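Home | Talks | Resources | Contact
Print | E-mail

Speaker notes: Keeping grease and food out of apartment drains

Opening. Thank Rodumia Housing for the room. Say up front that the talk is for building managers, and that most of it costs nothing to do.

Start with Grirkik Court. 16 units on one kitchen stack, two backups in one winter. The second one cost $4,000 with the flooring. Pause there, people usually want to write that down.

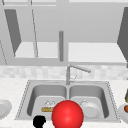

The line was cleared both times and nothing was said to the tenants. Fat goes down warm and sets farther along, often at the first long horizontal run. Hot water moves the problem to the next apartment - it doesn't remove it.

Explain the stack diagram on the handout. Ask who knows where their cleanouts are.

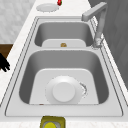
Food scraps matter as much as grease once a pipe has started to narrow. Rice and bread swell, and coffee grounds settle. Tenants watch the big basin and forget the small one. Look at the far basin on the slide, with one small brown lump on the bottom. Pick up anything that size by hand before running the tap. Strainers go in both drains.

Skeklow Street trial: strainer and a scraper left in each kitchen at move-in, one-page notice in the lease packet. Keep this short if running late.

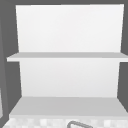
How often should a shared kitchen line be cleaned? Once a year for most older buildings, and every 4 months where there has already been a backup.

Mention the Hsiao Building. They keep a log by the boiler room door with the date, the unit and what came out. Pass the copy around. 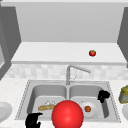 Double-basin sink with bread in the left basin.

Questions, then handouts at the back table. Remind them to return the sample strainers.

Print | E-mail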